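Call for Participants: Remote Operators for a Study on Simulated Robot Practice

Carkmont Robotics Lab
Paid, part-time, in person

The Carkmont manipulation group is looking for 33 adults to take part in a study on how people teach robots by remote control. Participants will drive a simulated robot arm with a handheld controller and complete short household tasks. The recordings are used to train a control program, which is then tested on a real arm in our lab. You do not need any background in robotics, programming, or gaming. We would like a mix of people, and those who have never used this kind of equipment are especially welcome to apply.

What the study is about

Teaching a robot by demonstration takes a lot of operator time. Working in simulation is cheaper than working on hardware, but programs trained only on simulated recordings often do poorly when moved to a real arm. One part of the problem is the wrist camera. In many recordings it spends long stretches pointed at nothing useful, such as a wall or a bare corner, while the operator is still working out where to go. Most groups cut these stretches out before training.

In our pilot we kept them. We collected 443 demonstrations in our simulator, Pultent, and trained two versions of the same program, one on the full recordings and one on the trimmed recordings. The version trained on full recordings was better at finding its way back to the task after losing sight of it. The trimmed version was slightly faster when nothing went wrong. The pilot used only lab members as operators, all of whom knew the system well, so we can't say whether the result holds for people who are new to it. The present study is meant to answer that.

What you will do

You will come in for 4 sessions, each two hours long with a break in the middle. The first session is training. A staff member will show you the controller, and you will practice opening and closing the gripper, turning the wrist, and moving the arm between marked points.

In the remaining sessions you will carry out tasks in several simulated rooms. Typical tasks are picking up a cup, closing a drawer, and moving a block from one shelf to another. At the start of each attempt the arm may be placed in a random position, facing away from the objects. You will need to turn it and search before you can begin. Some people find this slow at first. Speed is not scored and you may abandon any attempt and start the next one.

During the attempt your only view is from the wrist camera. After each block of attempts you will answer a short questionnaire on screen about effort and confidence.

Each participant will record 100 attempts in total. All of them are kept, including the failed ones, unless you ask us to remove them.

Who can take part

You must be 18 or older and able to read instructions in English. You need normal or corrected vision and comfortable use of at least one hand. The controller can be set up for the left or the right hand. Please do not apply if you often get motion sickness from video or if you have been told to avoid flashing or fast-moving images. People who worked on the Pultent pilot are not eligible.

Payment

Payment is made at the end of each session, at an hourly rate set out in the consent form. If you leave a session early you will be paid for the time you were there. Parking at the lab is free for participants.

Your data

We record the controller signals, the simulated camera images, and your questionnaire answers. We do not record your face or voice. Recordings are stored under a number with no name attached. We plan to release them with the paper so that other groups can repeat the analysis. You may withdraw at any time before the release and your recordings will be deleted.

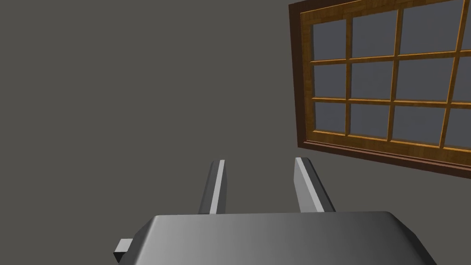 Wrist camera view in simulation: gripper open, facing a wall and part of a window.

Related opening: session assistant

We are also hiring one part-time session assistant for the length of the study. The assistant greets participants, runs the training session, restarts the simulator when needed, and checks that files have been saved. Afternoon and early evening hours are required. Experience working with the public matters more to us than technical skill, though you should be comfortable following written steps on a Linux computer. Training is provided in the Duangkaew Room, where the sessions are held.

How to apply

Fill in the interest form at the lab front desk or on the Carkmont study page. Give your age range, which hand you prefer to use, and the times of day you are usually free. Assistant applicants should attach a one-page resume instead. Sessions begin in January, and the first starts each day at 9 a.m. We will reply to everyone who applies, including those we can't place.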